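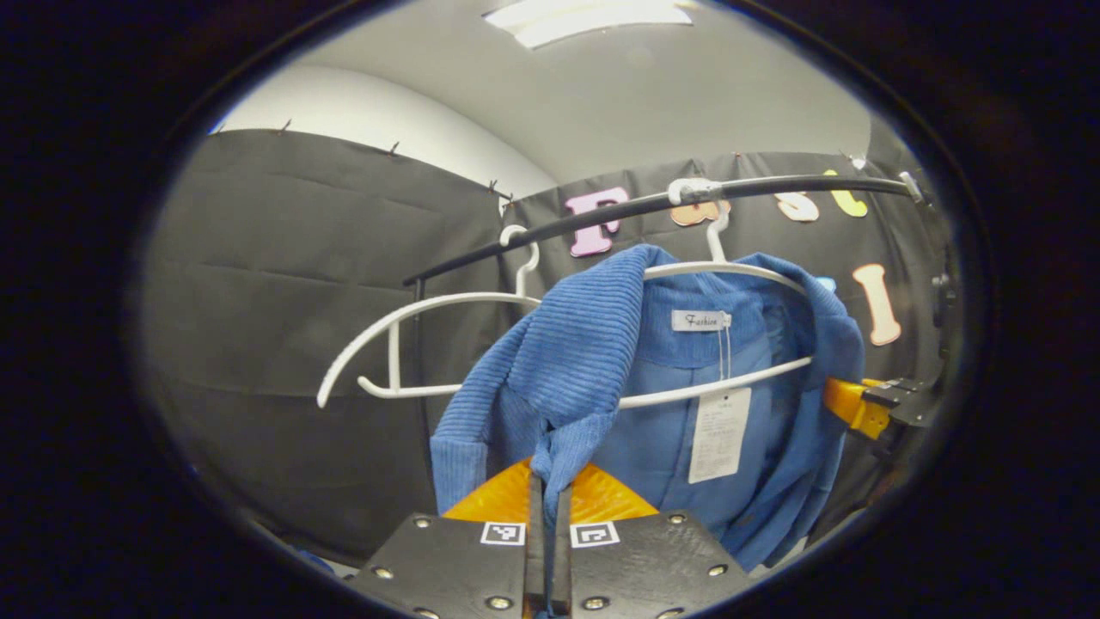

**Figure 3.** View from the wrist camera of the hand-held gripper during a rail trial, with the slim fingers closed on the collar of a ribbed cardigan.

### 4.2 Finger comparison on hanging garments

We compared two finger shapes, slim and wide, on the task of taking a garment by the collar while it hangs on a rail. Both finger sets were printed from the same material and mounted on the same hand-held body, so the only change between conditions was the width of the contact surface. The garments were knitwear and woven shirts on plastic hangers. Knit collars gave the most trouble. In Figure 3 the fingers hold a single fold of the blue collar, with the hanger's crossbar running through the inside of the garment behind it. A grasp was counted as correct only if the fingers closed on fabric alone. Grasps that caught the hanger as well were scored as failures, even when the garment came off the rail, because the hanger then turned with the hand and the later steps could not be completed.

The full set contains 3,057 demonstrations. Of these, 2,000 were used for training and 158 were held out for the finger comparison. The remainder were recorded with an earlier version of the body plate and are used only in the tracking tests in Section 5. Demonstrations were recorded by the second and fourth authors at the Eltdale site in November. Each operator worked with both finger sets and changed over at the midpoint of a session. Finger sets were swapped without removing the camera, and the camera calibration was checked again after each swap.

Each garment was presented at the same rail height. We did not fix the direction it faced. Fixing it would have made the results easier to read, but in the stockroom at Pedis, where the system is meant to run, garments arrive facing either way. The operator was told to approach from below the collar and to close the fingers once. A second closing was allowed in training data but not in the held-out trials.

The wide fingers did better on woven shirts. A shirt collar is stiff enough to stand away from the hanger, and the wider surface kept it from rotating once it was lifted. On knitwear the order was reversed. The wide fingers tended to push the collar ahead of them before they closed, and in many trials they shut on the hanger arm along with the fabric. The slim fingers reached into the fold without moving it much. Their weakness came later in the task. A loosely knit collar could stretch under its own weight when held over such a small area, and some garments slid sideways while being moved clear of the rail.

Labels and tags had a smaller effect than we expected. Swing tags sometimes hung between the fingers and the collar, and the policy trained on wide-finger data would then wait above the garment without closing. The policy trained on slim-finger data did not show this pause. We have not separated the effect of the fingers from the effect of the camera view here. The slim fingers hide less of the collar, so the policy may simply have had a better picture of the fabric.

### 4.3 Finger opening and marker visibility

Finger opening was estimated from the square markers mounted in the camera's view. The Awan controller reads this estimate at every camera frame and holds the last good value when a marker is lost. Short losses made no difference to the replayed motion. Longer ones did, mainly when a sleeve or hem folded up over a marker during the lift. With heavy knits this happened often enough that we added a check: if a marker stays hidden past a set limit, the demonstration is flagged and reviewed by hand before it enters the training set.

We also tried the Bekell controller, which fills in missing values from the speed of the fingers before the loss. It gave smoother curves but sometimes predicted a closed grip while the fingers were still open. This error is hard to see in a plot and easy to see on the arm, where the fingers shut early and miss the collar. All results in Section 4 therefore use the Awan controller with its default hold setting. Bekell results are given in Appendix B for the same held-out trials.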